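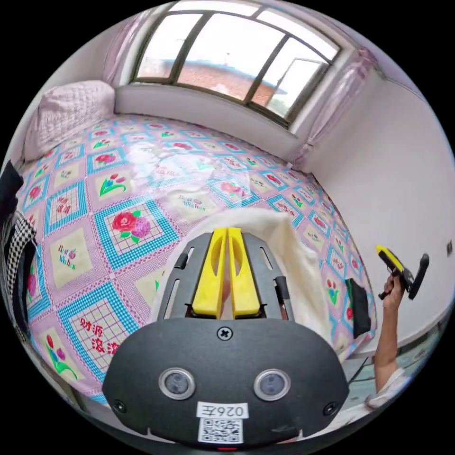
Lamitz paid by the accepted take. A take was one piece of clothing, from heap to folded, done with the two grippers and never with bare fingers. I worked on the bed in the back room because it was the widest flat thing we owned. I laid a cream sheet over the bedspread the first morning and left the roses and the "Best Wishes" squares showing around it, and by evening I knew that pattern better than I had in all the years of sleeping on it.

The contract was for 2000 takes by November. Somewhere in Sukstead there was an arm on a bench that would watch what my hands did and try to do it too. I was told to go slowly and not to show off.

My mother used to fold with her chin. She held the collar there and brought the sleeves across, and it was done. I had no way of giving them that. I had yellow fingers that opened and closed – nothing else.

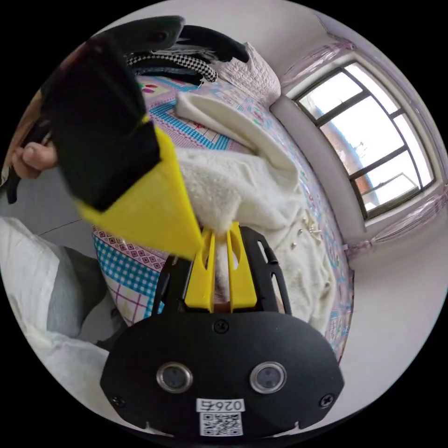 By S. Bragança | 20/05/2023

The white fleece was the worst. It had a few small buttons like pearls, and it would not lie flat for anyone. Shirts went through. Towels went through. The fleece came back from Lamitz again and again with the same note: hesitation at sleeve.

I was hesitating. Each time I reached the sleeve I thought of the arm it was for.

After take 400 they sent me a clip from the bench. The machine had a fleece in front of it, a gray one. It took the hem, brought it up, and stopped over the sleeve. Then it went on.

I watched it twice and went back to the bed.

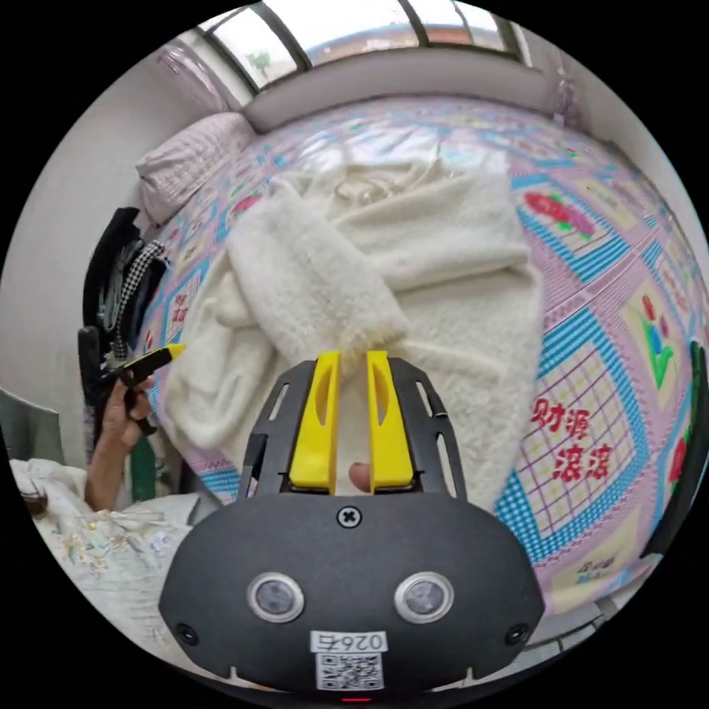 The fleece, one sleeve out.

They accepted 39 takes that week. I asked if they wanted the hesitation taken out, and they said to leave it, the folds were coming out straight.

Filed under: Fiction / Short Reads / Work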